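Water in Chisholm has tasted of the lake for as long as the district's chief plant operator can remember, and she has worked there 17 years. In July the taste gets stronger. The calls start soon after.

"People say it's like dirt, or beets," she said. "It's the algae. We test for it and it's safe to drink, but I don't argue with anybody about what it tastes like. I drink it too."

The district serves 3149 households from a single plant on Goka Road. Until last year it treated the taste with powdered carbon, fed by hand from bags. The new feeder, a Fodeck unit bought with a state loan, does the same job on a timer. She likes it well enough.

"It jams when the air is damp. The old way, I got dust in my hair, but I knew how much went in."

The bigger worry is pipe. Much of the east side still runs on iron mains laid when the Puveck mill was open, and 700 feet of it broke in 2 places over the winter. Crews replaced that stretch. The rest is waiting on money.

"Iron pipe will sit there for decades and not bother you," she said. "Then the ground freezes hard and you're out at four in the morning with a pump."

Asked what residents could do at home, she kept it short. Run the cold tap for a minute if you have been away. Unscrew the screen at the end of the faucet a couple of times a year and rinse out the grit. Keep a pitcher in the refrigerator, where the taste fades — she keeps one herself.

She does not recommend filters one way or the other. "If you buy one, change the cartridge. I've seen some that were worse than the lake."

Rates go up again next year. She expects calls about that as well, and says she would rather get those than the ones about brown water.
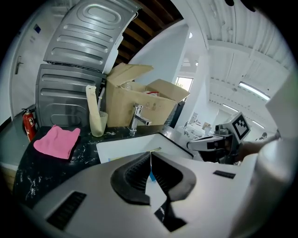 Page 17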